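El aprendiz que no se cansa, pero tampoco pregunta

En el taller de Virkero enseñan a un brazo robótico a coger bloques guiándolo a distancia. Jacqueline Guérin maneja el mando; el brazo obedece y el sistema guarda cada gesto. Para una sola tarea grabó 107 demostraciones y descartó 30, casi todas por titubeos suyos.

«Aprende lo que hago, también lo que hago mal», admite. El folleto de la empresa, en cambio, promete que cualquier operario podrá entrenarlo «en una tarde». Guérin lleva en ello desde agosto.

Pedí ver el ejercicio completo. Bloques verdes y rojizos en un cajón gris, la pinza encima y mucha paciencia alrededor.
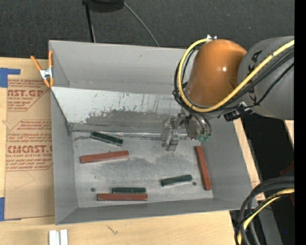 ¿Y fuera del cajón?

Seon-mi Pyo, ingeniera en Judivov, desconfía de las cifras de acierto. Virkero presume de un 81 %, medido siempre con los mismos bloques. «Que me cambien la pieza y hablamos», dice. Pregunté si podían hacerlo durante mi visita. Me remitieron a la próxima versión.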